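Questions People Ask Me About Raising a Kid in a Wheelchair

My daughter is nine, has cerebral palsy, and has used a power chair since she was four. I have been asked most of the questions below in a checkout line. A few came by email, and one came from a man on a ladder who was cleaning my gutters at the time. I finally wrote the answers down so I can hand people a link and go home.
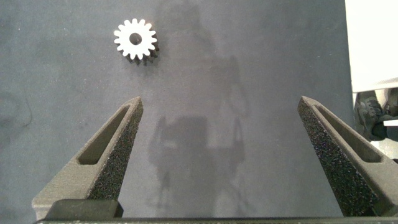
By a Mom in Oltville
Filed under: Family, Disability, Parking Lots
Last updated in October

What's wrong with her?

Her spelling, mostly. If you mean why does she use a chair, she has cerebral palsy, which affects how her brain talks to her muscles. She'll tell you herself if you ask her and she's in the mood. If she isn't in the mood she'll tell you it was a shark.

Should I let my child ask about the chair?

Please do. Kids ask how fast it goes and whether it has a horn, and then everybody moves on. The part that stings is the parent who hisses "don't stare" and drags the kid to the other end of the cereal aisle. Four-year-olds are great at this. It's the forty-year-olds I worry about.

How fast does it go?

Faster than me in sandals. We had the dealer turn the top speed down after the incident at the garden center, and she has not forgiven any of us.

Did you know before she was born?

No. She came nine weeks early, and we found out in pieces over the next year and a half. People expect there to have been one big day with a doctor and a box of tissues. We had a lot of small appointments, a lot of parking stubs, and one evening when my husband and I ate an entire frozen lasagna over the sink and didn't talk. We were okay the next morning. We were less okay in March. It comes and goes, and it still does.

Do you get a lot of help?

We get a lot of forms. Help arrives some time after the forms, if you filled in box 12 correctly and did not write outside the lines.

To be fair, we have an aide for a few hours on weekdays, and she is worth more than the house. Getting her approved took 313 days. I know because I kept a tally on the inside of the pantry door, and it's still there, next to the kids' heights.

What does insurance cover?

Less than you'd think and more than they first say. Our plan turned down the seat elevator on the chair as a "convenience item." I agree that reaching the sink is convenient. We appealed, lost, appealed again, and won on the second try. Things that worked for us:

Ask for the denial in writing, every time.
Have the therapist write the letter using the plan's own words for what counts as medically necessary.
Write down the date, time and name for each phone call. I have a notebook for this and it is not a cheerful read.
Look up the appeal deadline before you do anything else, then set an alarm for two weeks ahead of it.

Your plan will be different from ours. They're all different, I assume for sport.

What did the van cost?

More than the first car, second car and college sofa put together. The van was used. The ramp conversion was separate, and so was the 3853 dollars we paid out of pocket after a grant covered the rest of the conversion. We named it Gelter, after the word our son shouted as the ramp first came down. He was two. We don't know what it means either.

Can I park in the striped area if I'm only going to be a minute?

No. The stripes are where the ramp lands. If you're parked there, I have to back the van out into traffic with my daughter on the pavement, or else wait for you. Your minute is never a minute. I once read half a novel.

How do you handle school?

With snacks. Her meetings run long, and I have seen a conference room soften noticeably over a plate of brownies. I also send a one-page sheet ahead of time: what she likes, what she's good at, what's hard, and what we want this year. It keeps us from spending the first half hour hearing about scores she got in a room with a broken radiator.

If something is promised out loud, I email that night and say "just confirming what we agreed." It's the most useful sentence I've learned as an adult.

What about her brother?

He's six and he's fine, apart from being six. We try to give him a Saturday-type morning of his own, whatever day it lands on, with one parent and no waiting rooms. He usually picks pancakes at Bognár, our diner, where the booths are terrible for a chair and he can finally sit in one. I used to feel guilty about that. He has told me it's his favorite thing, with syrup on his chin, so I'm letting it go.

Do you ever travel?

Yes, with the packing list of a small army. Last summer we rented a cabin in Mondcombe that was listed as "fully accessible." There were three steps up to the front door. When I called, the owner said there were only three.

Now I ask for photos of the door, the bathroom and the path from the car, and I ask for the width of the narrowest doorway. Anybody who has an accessible place will send them happily. Anybody who says "oh, you'll be fine" has three steps.
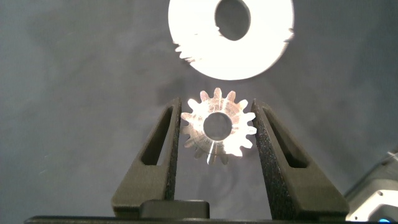

What should I say to a friend who just got a diagnosis?

Something short. "I'm coming over with dinner, is six okay?" is excellent – it has a time in it. "Let me know if you need anything" is kind, but it gives a tired person a homework assignment.

Skip the cousin's neighbor who learned to walk after switching to goat milk. Skip "special kids go to special parents" too. I've met us.

And keep calling after the first month. The casseroles dry up right when the paperwork gets going.

How do you do it?

Badly on some days. You'd do it too, because the kid is there at 6 a.m. wanting waffles, and there's no desk where you hand in your badge. I don't feel inspiring. Mostly I feel like I need to charge something.

Can I pray for her?

Sure, quietly and from over there. Please don't put your hand on her head in the post office.

Is there a question you wish people would ask?

Ask her what she's reading. Bring a chair for yourself and clear your afternoon, because it's a dragon series with over 2000 pages so far and she will start at the beginning.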